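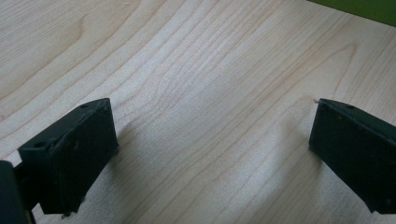 A day at the Bundgaard mill, Clasow

I had been meaning to go to the Bundgaard open day for years, and this October I finally got myself organised, packed a flask and two cheese rolls, and caught the early bus out of Nostden. It's a lovely ride if you sit on the left, where you get the river most of the way and then the long hill down into Clasow with the mill chimney poking up behind the church.

For anyone who hasn't come across them, Bundgaard make woollen blankets, and they have been doing it in the same brick building for longer than anybody in my family has been alive. My mother had one on her bed (dark green with a cream stripe) and I have it still, rather thin in the middle now but perfectly good for a picnic. So I suppose I went partly to see where it came from, and partly, I admit, for the seconds shop.

Gates opened at ten and there was already a good queue. We were split into groups of 14 and ours was given to Keith Lowther, a tall man with a soft voice who had to work hard to be heard once we got near the looms. He started in the yard, where the bales come in, and let us put our hands into a sack of raw fleece. It is far greasier than you'd think! My fingers smelt of sheep until teatime.

From there we went up to the carding room, which was my favourite part of the whole day. The fleece goes in at one end in clumps and comes off the other as a sort of wide, pale cloud, and then it's divided into soft ropes that you could pull apart with a breath. Keith let a little girl in our group try it, and she was so careful that hers held together better than his did.

The weaving shed is the noisy bit. They give you ear plugs at the door and you should use them. There are five looms running, and each warp has to be tied in by hand before a new pattern can start, which can take most of a morning. A woman was doing exactly that when we came through, knotting away at great speed and chatting to us over her shoulder the whole time. I asked whether she ever lost her place and she said only when visitors asked her questions, so I took the hint and moved along.

After that came washing and finishing, in a long, steamy room with a stone floor (wear sensible shoes, it's slippery by the drains). The blankets go in looking stiff and flat and come out properly soft, and the nap is raised on a machine they bought from the old Tondmont works when it closed. Keith told us they finish 600 blankets in a good month, and that the run-up to Christmas is always a scramble.

Lunch was soup and bread in the canteen, leek and potato, very peppery. I ended up sharing a bench with a couple who had come 100 miles for it and were planning to do the river walk in the afternoon. I'd have joined them if my knee had been behaving.

Instead I spent far too long in the seconds shop. Most of the faults are so small you have to be shown them, a missed thread or a stripe that wanders slightly near the hem. I came away with a heather-coloured throw for my sister and a bag of offcuts for which I have no plan whatever.

Tickets are sold at the door, cash or card, and the tour is just under two hours with a fair few stairs. The last bus back to Nostden goes at ten past five from outside the church.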